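Stillside Motorsport Forum > Circuit Racing > Gorkgate 7 Hours

Was the Mosis penalty fair?

pitwall_pete
Sat 22 June
Just got in from Gorkgate and still annoyed. The number 10 Mosis car led most of the second half, then got a drive-through for speeding in the pit lane on its last stop. Came out behind the Tilahun car and never got close enough to try a pass. I was opposite the pit exit and it looked no quicker than anyone else. Does anyone know what speed they were supposed to have done?

gravel_trap
The bulletin doesn't give a speed. It just says the limit was exceeded and lists the rule number. You can't tell a few miles an hour from the grandstand, Pete.

pitwall_pete
Fair enough, but then publish the number. Every other series I follow does it.

oldslick
They used to print it here too. Stopped the season they moved the timing line closer to the garages. I've got results sheets at home with the speeds on them.

apex_late
I thought the penalty was fine and the timing of it was bad. They took nine laps to announce it. By then Mosis had already gone onto the long fuel plan. If they'd known right away they would have served it under the yellow.

gravel_trap
You can't serve a drive-through under yellow at Gorkgate. Rule changed last October.

apex_late
Full course yellow or safety car?

gravel_trap
Both. It was in the winter rules update.

apex_late
OK, I missed that. Then the wait cost them less than I said. Still think nine laps is too long.

marbles_offline
People are skipping over how good Tilahun were. They did one fewer stop than Mosis and their last driver was saving fuel for an hour without losing much time. They were going to be right there at the end anyway.

pitwall_pete
Right there, yes. In front, no. The gap was 22 seconds before the stops.

marbles_offline
With Mosis still owing a splash of fuel. Take that off and it's nothing.

pitwall_pete
Did they owe one? The commentary at the track said they could make it.

marbles_offline
The commentary also had the wrong driver in the car for a full stint.

oldslick
He's got you there. The speakers at the hairpin were cutting out all day as well — I gave up and used the timing page on my phone.

tow_vehicle_only
Can I ask something off to the side? How was parking? I'm thinking of going to the next one and the last time I was there it took two hours to get out of the lower field.

oldslick
Use the upper field by the old paddock gate. Longer walk but I was on the road before the podium was over. Bring boots if it has rained.

gravel_trap
Back on topic, Mosis have said they won't appeal. It's on their team page. They say the limiter button was pressed late and they accept it.

pitwall_pete
Well, that settles the speed part. I still want the number in the bulletin.

apex_late
Same here. I'm going to email the organizers and ask. I'll post it if they write back.

oldslick
Member since the old board, 2747 posts
Selling my duplicate race programs, 700 in the list, message me for it.

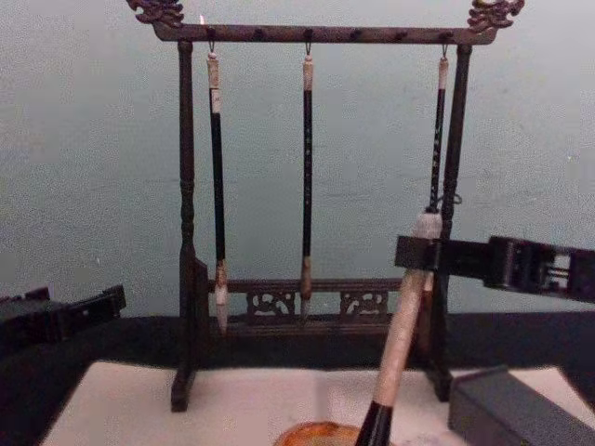 Calligraphy brush rack, dark brown carved wood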